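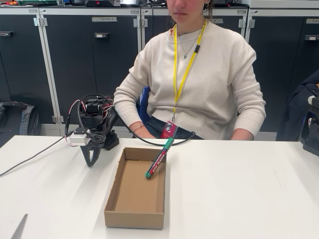
Tovis opens packing tables to small sellers in Gestlow

For release: July

Small businesses in Gestlow that send their goods by post can now book a table, collect flat boxes and pack their orders under one roof. Tovis, which supplies cardboard packaging to shops and home sellers, has opened a packing room on the first floor of the Astinero building, with 15 tables available by the half day.

The room is meant for people who make or sell things from home and have run out of space to pack them. Customers bring their own stock. Tovis provides the table, the chair, the boxes, paper and tape, and a set of scales at the end of each row. Finished parcels can be left on the shelves by the lift, where carriers collect at 4.30 pm.

Bookings opened to existing Tovis customers in the spring, and 200 sellers used the room during the trial. Most of them were sending candles, soap, knitwear, books, greetings cards or small pottery. Several changes were made as a result of what they told us. The tables are now plain and white, so that small items and loose labels show up against the surface. The shelves that used to stand over the tables have gone, as taller customers kept knocking into them. There is also a second sink, near the door.

Shallow boxes first

The range kept in the room starts with the shallow, open-topped box in plain brown corrugated cardboard. It was the box most often asked for during the trial. A shallow box is easier to fill neatly than a deep one, and the contents can be checked at a glance before the lid or outer carton goes on. It also works as a tray while an order is being put together.

Deeper cartons, book wraps and postal tubes are kept on the racks along the back wall. None of the boxes carry printing. Customers who want their own name on the outside can bring a stamp or stickers, and there is a drying rack for stamped boxes beside the window.

Filling is paper only. Tovis does not stock plastic bubble wrap or loose foam pieces in the room, and asks customers not to bring loose foam with them, as it gets under the tables and into other people's parcels. Bubble wrap brought from home is fine.

Boxes that have been opened and not used can be handed back at the desk for a full refund, provided they are clean and have not been taped. Damaged cardboard goes into the cage on the ground floor and is baled once a week.

Learning to pack

A short packing class runs every Thursday from 10 am until noon. It covers choosing a box of the right size, protecting corners, packing two or more items together, and taping a base so that it holds. The class is taught at the tables, with everyone seated, and those taking part are asked to bring one thing they find awkward to post. Teapots have been the most common choice so far, followed by framed prints.

The class is free to anyone with a booking that day. Places are limited to the number of tables, and people who have been before are asked to leave a fortnight between visits.

A second class, on returns, will be added in the autumn. It will deal with checking goods that come back, deciding which boxes can be used again, and keeping a simple record of what was sent and when.

Space and access

The packing room measures 300 square metres and was last used as a furniture showroom. The building has a goods lift and a passenger lift, and there is step-free access from the car park on Palacios Street. Five tables can be raised or lowered for people who prefer to stand or who use a wheelchair. Each table has a socket within reach for label printers and laptops.

There is a small kitchen with a kettle and a fridge. Hot drinks may be taken into the packing room if they have a lid. Food must stay in the kitchen.

Stock can be stored overnight in lockable cages if it is going to be packed the next day. The cages are not suitable for food, plants or anything that must be kept cool. Longer storage is not offered at present.

Booking

Tables can be booked online or at the desk, for a morning, an afternoon or a full day. Up to 803 parcels can be held for collection each day, and anyone planning a large mailing should say so when booking so that shelf space can be set aside. Boxes and paper are charged at the usual Tovis prices and added to the bill at the end of the session. Tape is included.

The room is open on weekdays from 8 am to 6 pm. Cancellations made before noon on the previous day are not charged.

About Tovis

Tovis supplies plain cardboard boxes, paper filling and tape to small businesses. It has a warehouse on the edge of Gestlow and a trade counter on the ground floor of the Astinero building.

Media enquiries: please contact the Tovis press desk at the Astinero building, Palacios Street, Gestlow. Visits to the packing room can be arranged on weekday mornings.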